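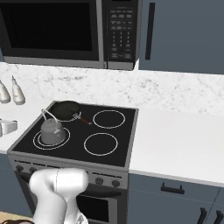

Slide 1

Morning, everybody. I'm Younes Slaoui. The work is joint with Siham Kabbaj, who wrote most of the simulation side and is in the second row if you want to argue with her afterward. I have the early slot so I'll keep moving.

Title again for the recording: "Changing the kitchen, keeping the task." The method is called Okell. The policy we train with it is called Widov. I'll try not to mix them up.

Slide 2 - the problem

We train a robot arm on kitchen tasks in simulation. Moving a kettle from one burner to another, turning a knob, opening a microwave. The policy learns the task and it also learns the kitchen. Swap the cabinet color or the backsplash and success drops, even though the stove and the kettle haven't moved.

The usual fix is to randomize everything. Random textures, random lights, random colors on every surface. It helps. But you end up training on kitchens that look like a paint accident, and a lot of the training budget goes to images the robot will never see.

(Don't get into the history of domain randomization. Ran over on this in practice.)

Slide 3 - what Okell does

Start with a set of demonstrations in one kitchen. Ours has 3,160. Each one is stored as simulator states and actions, with no images saved, so we can replay it and render it again in any look we want.

For each demonstration, we ask the current policy which parts of the rendering it is sensitive to. We change one group at a time: cabinets, counter, backsplash, appliances, floor. We measure how far the predicted action moves. If repainting the cabinets changes the action a lot, the policy is leaning on the cabinets, and it shouldn't be.

Then we re-render with the changes weighted toward the groups that scored high. Train, measure again, repeat. We do 3 rounds.

Stop here and ask if the loop is clear. Point out that geometry never changes. A burner is always where it was. If the geometry moves, the recorded actions are wrong and the whole replay idea falls over.

Slide 4 - why the kettle task

Most of the numbers are from the kettle task. The kettle has a thin wire handle, and a small error in the gripper position means a miss. So it shows visual mistakes quickly. With a big pan handle the policy can be sloppy and get away with it.

The other thing is dark objects on black glass. A dark frying pan on a black cooktop gives the policy very little edge to work with, and the burner outlines are thin. When we change the counter from white to something dark, the baseline starts reaching for the wrong burner. Siham found that one. It was the reason we split "counter" and "cooktop" into separate groups.

Slide 5 - results

Test set is 33 kitchens held out from training. Same layout, different finishes. Each method gets the same number of training steps and the same demonstrations.

Read the bars left to right: no randomization, uniform randomization, Okell. Okell is ahead of uniform on the kettle task and on the microwave task. On the knob task the two are tied. Say that out loud, don't skip it.

Why tied: the knobs sit on the front of the stove and the arm often blocks part of the control panel. We think the limit there is occlusion, and changing colors doesn't fix occlusion. A second camera probably would. We haven't run it.

Slide 6 - how much rendering it takes

We get to the uniform baseline's final score after 2,000 re-rendered demonstrations. Uniform needs the full set to reach it. The sensitivity pass costs extra compute, and the plot includes that cost.

Slide 7 - limits

All of it is simulation. Nothing in this talk ran on a real arm.

One layout. We don't know what happens with a second one.

The groups were picked by hand. Siham has a version that finds them from the scene file, but it merges the microwave with the upper cabinets and we haven't sorted that out.

Slide 8 - next

Two layouts from the Siqueira set, then the real arm in the Bulto lab, planned for August. Code goes up when the group-finding part is fixed.

Leave slide 5 on screen for questions. If someone asks about lighting: we held it fixed in every run, and it's in the appendix.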